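Dimanche 24 août 2025

Bon, j'avais juré de ne plus ouvrir ce carnet le week-end, mais si j'attends demain j'aurai tout oublié, alors tant pis pour la vaisselle.

On s'est enfin mis à la comparaison des doigts ! Depuis mai que Leandro nous la promet. D'un côté les Drekow, ceux qu'on a toujours eus, de l'autre les Trurkska, arrivés dans un carton tellement bourré de mousse que j'en ai retrouvé dans mon sac en rentrant. Sur le papier les deux se valent. Même course, presque le même poids, et une notice aussi mal traduite dans les deux cas (j'ai un faible pour « serrer jusqu'à la satisfaction »).

Comme tissu, j'ai pris le short. Elif Naz voulait commencer par des torchons, parce que c'est carré et que ça pardonne, et elle a sûrement raison pour la méthode. Mais un torchon, tout le monde sait l'attraper, même moi avec des moufles. Le short, lui, a un élastique, des coutures, une bande d'une autre épaisseur, et il se met en boule dès qu'on le regarde. C'est exactement ce que je veux voir.
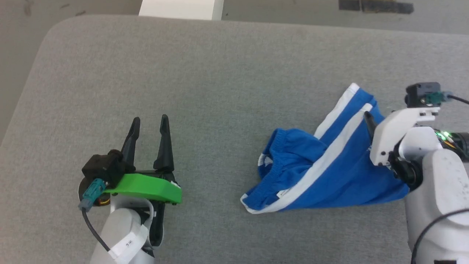
Premier constat, et je l'écris en gros pour m'en souvenir : la pince droite serre trop. Je l'avais laissée à 200 sur l'échelle du contrôleur, la valeur que Patricio m'avait donnée pour les objets rigides, et bien sûr je n'ai pas pensé à la changer. Sur du jersey, ça marque. À 20, c'est l'inverse, le tissu file entre les doigts à la moindre traction. Il faut chercher entre les deux, et chercher séparément pour l'élastique et pour l'ourlet, ce que le logiciel Burkex ne sait évidemment pas faire sans qu'on arrête tout et qu'on recharge la configuration. J'ai râlé toute seule un bon moment. Noémie a mis son casque.

Ensuite on a parlé caméras, enfin, on s'est un peu disputés. Leandro trouve que celle de la tête suffit et que les vues de poignet encombrent l'enregistrement pour rien. Moi je ne peux plus m'en passer ! De là-haut, quand le doigt passe sous un pli, je devine, je penche la tête comme si ça allait changer quelque chose à l'écran, et une fois sur deux je pince à côté. Avec la vue du poignet, j'ai les deux bouts des doigts devant le nez et je sais où est l'écart. Le défaut, c'est qu'elle ramasse aussi tout le décor. Les citrons du papier peint, par exemple, que je connais maintenant par cœur, et le tableau blanc où on n'écrit jamais rien d'utile.

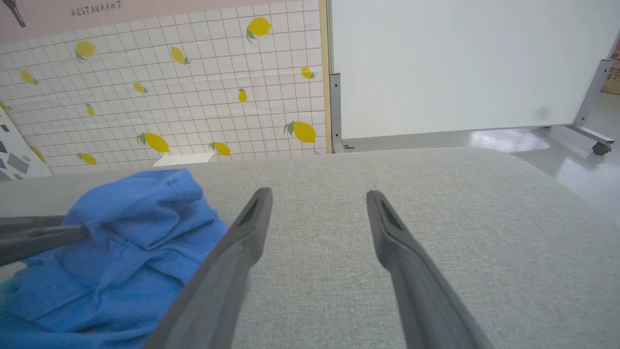
Vue du poignet, pince vide. Le tissu bleu à gauche, et mes chers citrons.

Patricio est passé vers la fin de la matinée, son café à la main, et il a posé la question qui fâche : est-ce que je compare les doigts, ou est-ce que je compare mes propres progrès ? Parce que forcément, j'ai fait tous les essais Drekow d'abord, quand j'étais encore rouillée, et les Trurkska après. Grr. Il a raison. Il va falloir alterner, changer de doigts toutes les séries, ce qui veut dire dévisser, revisser, recalibrer, et perdre ces petites vis noires qui roulent toujours sous le meuble le plus lourd de la pièce.

En attendant, mes impressions, qui valent ce qu'elles valent. Les Drekow glissent mieux sous l'ourlet, la pointe passe presque toute seule. Les Trurkska tiennent mieux une fois fermés, mais pour aller chercher le bord il faut s'y reprendre, et moi quand je m'y reprends je m'énerve, et quand je m'énerve je pousse trop fort sur les manettes. Je me demande si un bout plus fin ne réglerait pas tout. Hortensia dit qu'elle peut nous en imprimer une paire si on lui donne un dessin propre, « pas un gribouillis sur une serviette » (elle vise Leandro, qui a vraiment fait ça).

L'approche qui me plaît le plus pour l'instant, c'est de commencer par le côté gauche, bien bas, les doigts sous le tissu avant de fermer, et de garder la droite ouverte tout près sans toucher. On perd un peu de temps mais au moins le short ne part pas en vrille.
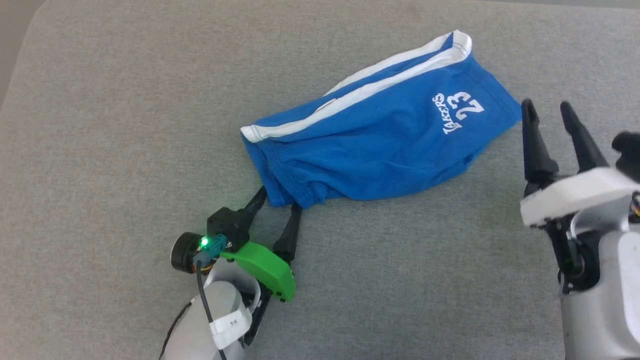

La gauche à l'ourlet, la droite qui attend son tour. Le 23 des Lakers a la tête en bas.

L'essai 963 a planté en plein enregistrement, fichier illisible, et c'était bien sûr celui dont j'étais fière. Elif Naz pense que c'est le contrôleur Troncoso qui sature quand les deux poignets envoient leur vidéo en même temps. Leandro a souri sans rien dire, et je l'ai très bien vu sourire. N'empêche que couper une caméra pour soulager un boîtier, je trouve ça dommage, autant baisser la cadence et garder les trois vues. On essaiera les 2 réglages et on regardera les journaux d'erreurs.

Pour la prochaine fois : noter la force de serrage AVANT chaque série, alterner les doigts, demander à Noémie où elle a rangé le petit tournevis, envoyer le dessin à Hortensia. Et les torchons, d'accord, Elif Naz, on fera aussi les torchons.

J'ai mal aux épaules d'avoir tenu les manettes si haut. Je vais faire cette vaisselle et me coucher.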